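Slow Damage: What Storage Does to a Household Cord

Most household cords spend more of their lives put away than plugged in. Product testing concentrates on the plugged-in part: current, heat, pull on the plug. The months in a drawer get less attention, and they account for a good share of the stiff, twisted and cracked cords that reach a repair bench.

A flexible cord is a bundle of thin copper strands inside insulation, with a jacket over the whole. When it is coiled, the strands on the outside of the bend stretch slightly and those on the inside are squeezed. Manufacturers limit this by stating a minimum bend radius, usually as a multiple of the cord's outside diameter. A box or drawer sets its own limit. If the floor is narrower than the coil wants to be, the user tightens the coil until it fits.

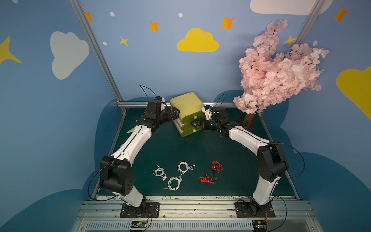 Lime-green boxes in a stack, with a small round knob on each layer.

Comard, a small test shop that works mainly for appliance importers, ran a storage trial that began in March. The shop wound 221 cords into coils of two sizes and left them in closed boxes at room temperature. Each was then unwound, hung with a light weight and checked for curl. The tight coils kept more of their shape, as expected. The difference between jacket materials was larger than the difference between coil sizes. Rubber jackets relaxed within a day. Low-cost vinyl jackets still showed a visible wave a week later.

Abrasion

Jackets also wear from the outside. A cord dragged over a bench picks up grit, and the same grit marks both surfaces. Soltik, which makes a soft vinyl compound for tool cords, rates it for 500 passes over a standard abrasive strip. Its harder grade is rated for 800 and is noticeably less flexible in a cold garage.
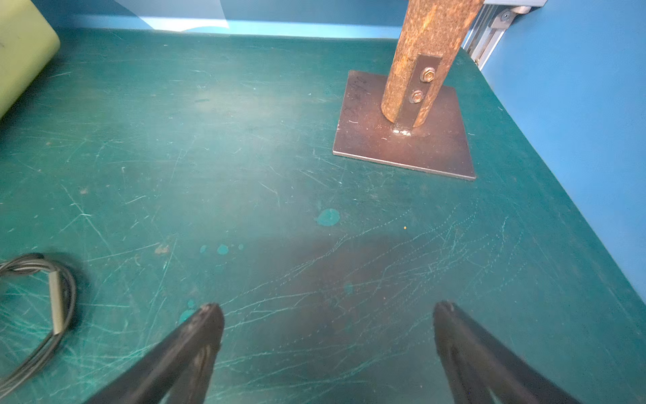 Fine scuffs and long curving scratches on a work surface.

Neither rating predicts service life directly. Wear in use is concentrated at the plug end and at the first bend past the strain relief, where the jacket should be inspected before anything else.
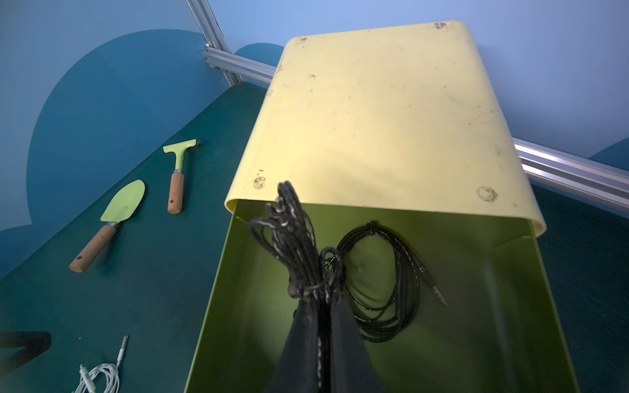
Coiling method matters more than the container. Winding a cord around the hand and elbow adds one twist per turn, and the twist stays in the cord until it is worked out. Over-under coiling reverses alternate loops so that the twists cancel. The black cable with white flecks, gathered in loops over the green box, is the kind of bundle that should be checked for twist before the lid is closed. A coil that springs into a figure eight when released is carrying twist.

Comard repeated the comparison by machine for 1000 winding cycles. Broken strands appeared first in the cords that had been twisted in the same direction every time. 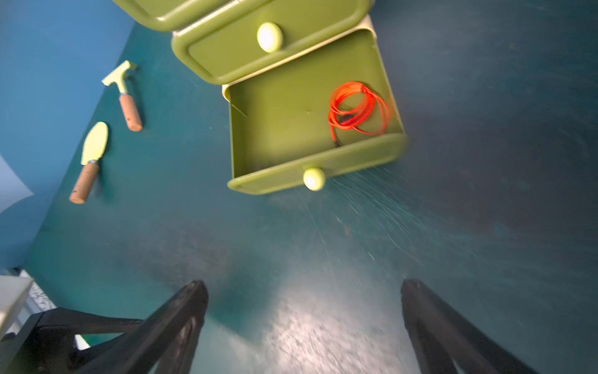

Drawers and closed boxes

A drawer keeps out light, which slows the fading and surface cracking of colored jackets. It also keeps in whatever else is stored there. Vinyl contains plasticizer, and the plasticizer can move into other plastics it touches, leaving a sticky patch on one and a stiff patch on the other. Cords should be kept off foam and polystyrene trays. A paper liner is sufficient separation and should be replaced when it spots.

Ties should be loose enough to slide along the coil. Wire ties are unsuitable for soft jackets.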